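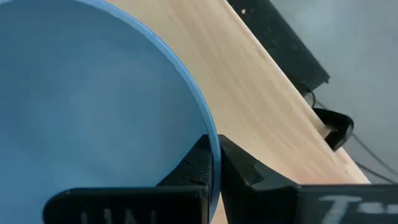
A Wide Bowl and What Belongs in It
Posted 8/22/26

Readers of this blog will know that the household moved to Erkcombe in June, and that the kitchen was the last room to be put in order. The previous entry dealt with the pantry shelves. The present one concerns bowls, and one bowl in particular, which has become the most used item in the house.

It is a large light blue bowl, broad and shallow, with a smooth matte surface and a rim slightly brighter than the inside. It came from Karunaratne, the housewares shop on the lower street, where it was sold alone and without a lid. Shona Dalgleish, with whom I share the house and the grocery bill, was of the opinion that we owned enough bowls. She was correct as to the number. The difficulty was that all of them were deep.

A deep bowl is suitable for batter, for dough and for soup. It is much less suitable for lettuce. Leaves placed in a deep bowl press down on one another, the dressing collects at the bottom, and the person served last receives a portion consisting mainly of vinegar. In a shallow bowl the leaves can be spread out and turned by hand, and two spoons of dressing go as far as three did before. The same applies to boiled potatoes, which cool evenly when they lie in a single layer and turn to paste when they do not.

The following uses have been tried over the course of the summer and may be considered established in this household.

Salad for four or more. The bowl is filled no higher than a finger's width below the rim. Anything above that line ends up on the table.

Cooling rice. Cooked rice is spread across the base, left for 9 minutes under a clean towel, and then turned once with a flat spoon. Tharindu Selvanayagam, who stayed with us for most of June, prefers to fan it with a magazine. The results were the same, although his method was more enjoyable to watch.

Shelling peas and trimming beans. A wide opening means that very little goes astray. The pods go in a separate container.

Rubbing butter into flour. I had assumed a deep bowl was required for this task. For small quantities, up to 400 grams of flour, the shallow one gives the hands more room. Beyond that amount the flour begins to travel, and the old mixing bowl should be brought out again.

Fruit. This was the original intention, and it has been the least successful. Peaches roll to the center and bruise one another. Plums behave better. Lemons are kept elsewhere.

There was some discussion as to where the bowl should live. It does not fit in the cupboard above the sink, which has a depth suited to dinner plates and nothing wider. It does fit on the lower shelf beside the stove, but only on its own, and a shelf given over to a single object was judged to be an extravagance in a kitchen of this size. For the time being it stays on the table. The table is the long one from Kurholm that my late aunt used for sewing, and it has now been in the family through four addresses.

The color was a matter of debate as well. The shop had the same shape in white and in a dark green. White would have matched the plates. Chathurika Seneviratne, whose judgment in such things I have trusted since we were students, looked at all three and said that food is seldom blue, and that one can therefore always see what is left in the bowl. I have found this to be accurate in the case of rice, potatoes, beans and most salads. Blueberries are the exception.

With regard to care: the bowl is washed by hand in warm water with a soft cloth, and dried immediately. Scouring pads are not used. Turmeric has so far been kept away from it, on the advice of the shop, and curries are served from the steel pot as before. The wood of the table receives a wipe with a damp cloth after every meal and a thin coat of oil twice a year – the next one is due before the heating goes on.

A correspondent, Ruwan Thambiah, wrote after the previous entry to ask whether the remaining bowls would be given away. Two of them have been. The small Eromov set has been retained for sauces, as has the large stoneware bowl with the chipped foot, which weighs more than any bowl should but remains the best available for bread. The others are in a box in the hall, and neighbors in Erkcombe who would like one are welcome to call.

The salad most often made in the blue bowl this month has been cucumber and potato. Boil the potatoes in their skins, spread them out to cool, and cut them while still slightly warm. Add one long cucumber, sliced thin, and 200 grams of thick yogurt loosened with lemon juice. Salt at the table. Shona adds dill – I do not.

The next entry will concern the drawer of lids.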